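How to Run a Hand-Held Gripper Practice Night for Your Robotics Club

Posted Aug 14, 2022

So our club finished its first full set of hand-held gripper recordings in July, and I've had a bunch of messages asking how we set it up. I'm going to write the whole thing out once so I can just send people a link. We're a student club with a small budget and a shared room, so if we can do it, you can too!

The project is called Stubbs (long story, it started as a nickname for our first stubby-fingered prototype). The idea is that a person holds the gripper, does simple tabletop chores with it, and the camera on the tool records the whole thing. Later we use the recordings to train our arm. We ended up with 633 recordings, of which 489 were good enough to keep. I was pretty happy with that for a group where half the members had never touched the thing before.

What you need

A hand-held gripper with a camera on it
A laptop with plenty of free storage
A table you can walk up to from at least two sides
Something plain and light to cover the tabletop
Everyday objects to work with
A notebook (yes, paper)

Step 1: Sort out the table first

Do this before anybody picks up the gripper. Our first try was on a bare table with a busy grain, and when we played the recordings back it was really hard to tell small objects from the background. A plain white surface made a huge difference. Tape the underside if you're using something thin, and smooth it out from the middle. Wrinkles throw little shadows and they drive me nuts.

Your own shadow is going to land on the surface no matter what. Don't fight it too hard. Just move the lamp until the shadow is soft and doesn't have a hard line across the work area.

Step 2: Check the fingers

Open and close the gripper ten times with nothing in it. Both fingers should move the same distance and meet in the middle. Look over the grip surface too -- ours is rough on purpose, and it picks up lint and eraser crumbs like you wouldn't believe. A dry toothbrush gets most of it out.

Then look at any cable that runs along a finger. It should follow the edge closely and have enough slack that opening all the way doesn't tug on it. If you hear a click or feel a pull, stop and re-route it.

Step 3: Place your object and step back

Pick one object per round and put it toward the far side of the table. New people always want to start with the thing already between the fingers, and then you get no approach in the recording at all. The approach is the good part! Start with the fingers wide open and a nice stretch of clear surface ahead of you.
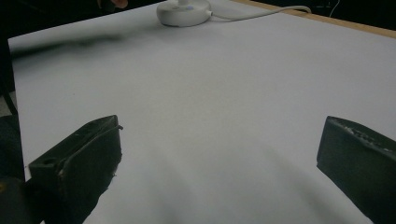 Fingers open wide, with the white device and its cable still well out of reach.

Things with cords deserve a little extra care. A cord changes how an object sits, and it can drag or tip something light when you lift it. Lay the cord off to one side so you aren't reaching across it, and leave some slack before it goes over the edge of the table. Keep helpers' hands back as well. I like to say "hands" out loud before each round, and by the second evening everybody was doing it without me.

Step 4: Do the round slowly

Slower than feels normal. Then a bit slower than that. Come in low, pause just before you touch the object, close, lift a couple of inches, and set it down again. If you bump it, keep going and finish the round anyway. Write "bump" in the notebook and decide later whether to keep it.

We limited each person to 70 rounds in an evening. Your wrist gets tired before you notice, and the recordings start to wobble. Swap people, have a snack, come back.

Step 5: Name your files the same night

Please, please don't leave this for later. We use a little folder script called Kavton that one of our members wrote, which puts the object, the round number, and the operator's initials in the name. You could do it by hand for a small set. Copy everything to a second drive before you pack up.

Step 6: Watch them back

Put the recordings on the big screen and watch them together at double speed. We toss anything where the object leaves the view for the whole grab, or where someone leans in and blocks the light. This is also where new members get good fast, because seeing your own shaky approach on a big screen is very motivating (ask me how I know).

A few odds and ends

If your gripper feels loose after a couple of weeks, check the screws at the base of the fingers before you start messing with the settings. If the picture looks too blue, try turning off the overhead lights and using one warm lamp. And if you're headed to the Brukton student meet this year, bring your own table cover -- the ones there are shiny, and the glare is terrible.

Next up for us is stacking cups, and I'll post the notes when we've got enough rounds to say anything useful. Leave a comment if you get stuck on the cable part!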